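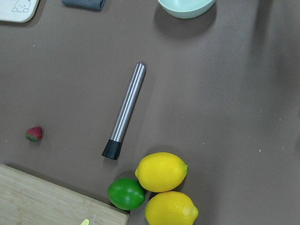 Photo: Lilla Sipos

Summer drinks, no bar required. Csenge Gál keeps it short: strawberries, lime, a muddler with a rubber head. Steel shaft, good weight. Press, twist, stop. Go past 3 or 4 turns and the lime goes bitter, she says, and the mint, if your using it, turns to lawn clippings.

Leafy caps off first. Board close by, knife sharp. Sugar in the glass before the fruit, always. Ice last. Then soda, to teh top.

Gál's kitchen in Poltusdale, a Wednesday, 94 degrees out. Second round already poured.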